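Search this site Search Enter keyword

Kieran Marsden plans the equipment for Stondach, which packs baked goods for small shops in Hutport. When I visited him in December, he had the budget for next year open on the table, with many lines crossed out.

"The arms were the easy part to price," he told me. "The small things make the trouble." By small things he means fingertips, cables, trays and spare motors. He had planned 400 dollars for fingertips, and the offer from Varkel came back at 1,715 for the whole year. He accepted it, but he moved the second cell to a later budget.

I asked why he wants two arms for one packing place. Marsden answered that a paper bag is not a box. "It moves when you touch it. With one arm you must buy a holder for every size of bag, and we have eight sizes." He compared the cost of the holders with the cost of the second arm, and the difference was smaller than he expected.

He is also careful about the pastry. A croissant breaks easily, so he asked each supplier for soft tips and a price for changing them.
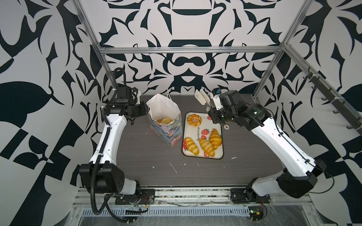 Two arms, a strawberry tray and the baked goods on it.

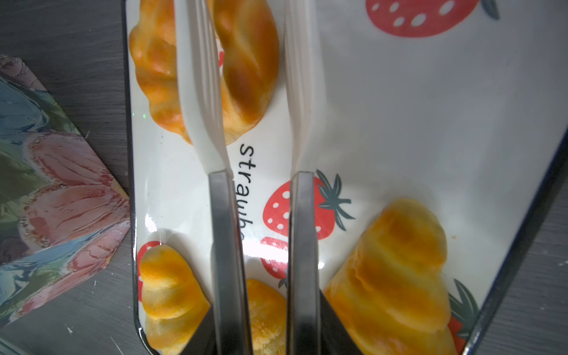
The service contract is still open. Bang offered a visit within eight hours, but Marsden thinks that his own people can learn most repairs, and he would like to spend this money on training. "I prefer to have one spare gripper on the shelf," he said. He will ask for a new offer without the night service, and he hopes to sign it before the spring orders arrive.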